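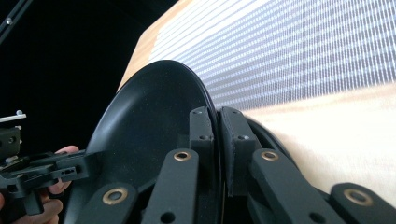

Modititz round dish, black, with a second thin piece stacked close against it

Modititz Round Dish, Black
By Henik
$40.00 each
In stock, ships from our Dinanton warehouse

If you have been cooking out of the same chipped serving bowl for years, and bringing it to the table with a dish towel folded over the bad side, this might be the piece that finally gets you to retire it. The Modititz is a large, round, shallow dish in black, with a smooth matte inside and a raised rim that has a touch more shine to it than the rest. We have carried it since Henik first brought out the Modititz range, and it is still the one we reach for at home when people are coming over and we haven't thought very hard about what goes where.

It's a quiet sort of dish. The inside is a very dark charcoal, and when light comes across it from a window you get a soft gray on the slope, and the rest of the time it just sits there being black and letting the food do the talking. Orange things look wonderful on it (roasted squash, carrots, a heap of clementines with the leaves left on). So do pale things, like a white bean salad or a big slab of fresh cheese with oil poured over the top. We'll admit that a dark stew gets a little lost, so save that for something lighter, or put a good handful of parsley on it.

How people use it

Most of our customers buy it for serving, and it's well suited to that. The sides are low, so you can get a big spoon in flat and scoop from the edge, and the raised rim keeps a dressed salad where it belongs on the walk from the counter to the table. It takes a family-size helping of pasta without looking crowded.

Plenty of people never put a meal on it at all. Ours spends the winter on the sideboard holding walnuts and the nutcracker, and in July it moves over by the back door and fills up with tomatoes that need another day. It makes a handsome fruit dish too, as long as you keep to one layer or so and don't try to build a pyramid. Apples roll.

Dish or plate?

We get this question a lot, usually from people who have seen the Modititz flat plate and the Modititz dish next to each other on the order form and can't decide. The dish is the one with the slope to it, for anything that has juice, sauce, or a tendency to wander. The flat plate is for bread, cake, cold cuts and cookies. If you're only getting one, get the dish. You can put cake in a dish, but you really can't put soup on a plate, and we have heard from at least one household that tried.

Storing it

Black matte surfaces are lovely and they do show scuffs, so a bit of care in the cupboard goes a long way. A sheet of paper towel or a round of felt between pieces is plenty. Try to lift each one out rather than dragging it across the one underneath, and keep the heavy casserole dishes on some other shelf. Upright in a plate rack is fine too, if you have one deep enough, and it does free up a good amount of shelf.

Cleaning

Warm water, ordinary dish soap and a soft sponge. Please leave the steel wool and the scouring powder under the sink! If you find pale marks on the inside after a long evening of forks and serving spoons, a paste of baking soda and water rubbed on with a fingertip will lift most of them. Rinse it well, and dry it with a cloth if your water is hard, as ours is, because white spots stand out on black in a way they never did on your old cream set.

Olive oil will leave the matte surface looking darker in patches until it has been washed properly. A second wash usually does it.

We don't recommend the oven, the broiler or the stovetop. This is a serving piece and Henik sells it as one. Warming it first with hot tap water will help keep a pasta from going cold.

Details

Maker: Henik
Range: Modititz
Shape: round, shallow, with raised rim
Color: black, matte inside
Weight: 700 grams
Care: wash by hand
Guarantee: 2 years from Henik against faults in making
Sold: singly, or as a pack of 2

Goes well with

Modititz flat plate, black
Sjöberg serving spoons, long handle
Sjöberg table linen in oatmeal or slate

The oatmeal linen is our favorite underneath it. The slate is very smart but it does make for a dark table, and you may want candles.

Ordering and returns

Each dish is wrapped on its own and boxed with padding on all sides. If yours arrives with a chip or a crack, send us a photo of the dish and the box it came in and we'll get another one out to you. Keep the wrapping until you've had a good look in daylight. Unused pieces can come back to us in their original box, and we'll refund the price of the dish once it has reached the Dinanton warehouse and been checked over.

Orders placed before noon are normally packed the same afternoon. If you'd like a gift note tucked in, type it in the comments box at checkout and we'll write it out by hand.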